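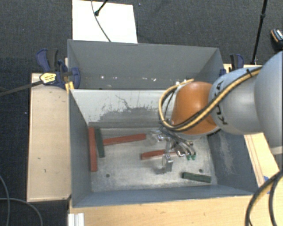

Second progress report, Walczak Street oral history and recipe project
2024-07-05

Hi Jailson,

You asked for something shorter than last time and less like a spreadsheet, so I'm just going to write you a letter and attach the spreadsheet behind it. I hope that suits the folks at Flimum as well. If they want the other format, tell me and I'll redo it (grumbling a little).

The big news is that we have 91 recipes in hand! I had promised you 60 by this point and I was nervous about even that, so I'm pretty thrilled. Most of them came in through the kitchen sessions on Walczak Street, where people cook first and talk while things simmer. I was sure we'd get better stories sitting down in a quiet room with a recorder, and I was wrong. Put a person at a stove and ask who taught them to fold a dumpling, and you get the grandmother, the boat, the landlord with the goat and the whole rest of it. The sound quality is awful in places (frying onions are very loud) but the transcripts are coming out fine.

Now the part you'll want to read twice. Typing up the recordings is slower than I told you in December. I had figured on an hour of typing for every 20 minutes of talk, and with two or three people talking over each other it's closer to double that. Two of our typists are students and they're gone until the fall, so I've been doing a lot of it at my own kitchen table. I'm not asking for more money for this. I would like to move $300 from the travel line to the typing line, and I'll hold off on doing it until I hear from you. We've hardly touched travel anyway, everybody wants to come to us.

Spending so far is $2962. The biggest piece of that is groceries, then the room, then the second recorder. The recorder was supposed to come out of next year's budget, but the first one fell into a pot of beet soup in the middle of a very good story about a wedding, and I wasn't going to do the next session on my phone. The card survived and so did the wedding story. Receipts are in the packet, all except one for flour and sugar that I've looked for everywhere. It was under ten dollars and I've just paid it back myself.

The book is coming along. We've settled on Fomeck for the printing. Their quote was not the lowest, but they sent paper samples without being asked and they'll do a binding that lies flat on a counter, which every single cook brought up. The plan is still 2000 copies. I went back and forth on that number a lot this spring, and I'd be happy to talk it through with you, but the price per copy jumps so much on a smaller run that I keep ending up in the same place.

Testing has been the fun part, and also the messy part. So many of these recipes say things like "enough flour" or "bake until it smells right." We decided to keep those words exactly as people said them and put the tested amounts in the margin. One poppy seed roll has split on us four times now. The woman who gave it to us says our dough is too cold and our filling is too proud, and I have no idea what to do with the second half of that, but we're trying again with warmer milk.

What's left before the next report: finish the Korel families (six households, two of them want to be interviewed together), get signed permission forms back from everyone whose photo we'd like to print, and pick a title. The title is a sore subject at the moment. Please send any ideas, even bad ones.

One small question too. Does Flimum want its name on the back cover or inside with the thank-yous? Fomeck needs the cover file before the rest of the pages, so sooner is better on that one.

Come to a session if you can get away. There's always too much food, and I'll save you a roll, split or otherwise.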